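Support > Kitchen Help > Syrups and Cordials > Closed Tickets

Ticket 290: Homemade orgeat keeps splitting in the bottle
Opened by: Kobina Wumbei
Product: Mullex nut milk bag, Nuretti swing-top bottle
Status: Solved, left open for comments

What I wrote when I opened it

Hello to everyone on the Nuretti help desk, and thank you in advance for your patience, because I do go on a bit! I've been making my own orgeat since May (almonds, sugar, water, a few drops of orange flower water, nothing fancy) and the first few batches were lovely. The last two have split. I get a thick white plug at the top of the bottle and a thin, cloudy syrup underneath, and a Mai Tai made with it tastes like sugar water with bits in it. I strain through the Mullex bag and bottle it while it's still warm.

First reply from support

The person who picked up my ticket was very kind and told me that some splitting is normal, as almond fat likes to float. She asked me to shake the bottle hard and see how long it stayed together. Mine lasted 36 minutes on the counter before the plug was back, and she agreed that was too quick. So we went through things one at a time, and I wrote it all down as I went.

Step 1. Check the almonds

I had switched to a bag of pre-ground almonds from Trutside, purely because it was on the shelf and I was in a hurry. The grind was very fine, nearly a flour, and a good deal of it was going straight through the cloth. I went back to blanched whole almonds and pulsed them myself until they looked like coarse sand. Better, but still a plug by morning.
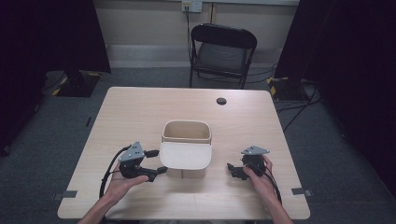 Step 2. Check the heat

I'd been letting the pan simmer while I answered the phone, I'm sorry to say. Support suggested warming the almond milk only until the sugar dissolved and then taking it off the burner. This made the biggest difference of all, and it tastes fresher too.

Step 3. Blend it again at the end

Once it's cool, back into the blender for a minute, then the orange flower water, then the bottle. I keep it in the fridge and give it a good shake before pouring.

Closing note, Dec 23, 2020

The new batch has a thin pale line at the top and one shake takes care of it. I'm making a double batch for the holidays!

Comments (3)

Annan: Same trouble here with pistachios. Does the low heat work for those too?

Kobina Wumbei: It did for me, Annan, though I used a little less sugar and it came out rather green. Very good with rum.

mapleandrye: I add a spoonful of brandy before bottling and mine stays smooth a bit longer. Going to try the second blend tonight.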